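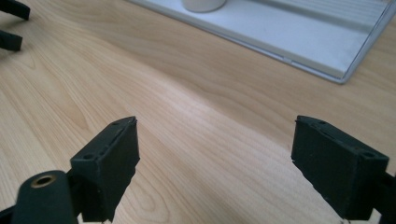
Every equipment budget is a love letter to the gripper and a ransom note from everything else, according to one buyer at Prindus, and the students we have sent there for site visits tend to come back repeating it.

Chapter 7
What the Quote Leaves Out

Two fingers, a few screw holes and a bare stretch of tabletop look cheap enough. A supplier will price the fingers for you in an afternoon. What the supplier will not price is the table, the tray, the spare pads after the first ones get scuffed, or the person who spends September learning why the tray has to sit where it sits.

Consider Rillow, a small packing firm that set out to buy two grippers. The quote from Zatel ran to a single page and came to $957 for the pair of finger sets. The final request had 33 lines. Among them were threaded inserts, a box of screws nobody remembered asking for, and 14 replacement pads - the only line the accounts office approved without a phone call.

Rillow did nothing foolish. It bought the part it could see and planned for the rest later, as most of us do with kitchens.

In this chapter you will learn to build a request from the work surface up. We begin with the bench and what must fit on it, move on to wear parts and spares, and only then reach the machine itself. Students in a hurry may want to skip to the machine. So did Rillow.

Before reading on, write down what you think a two-gripper bench costs to run for one year. Keep the paper. You will need it in Section 7.4, where it may sting a little.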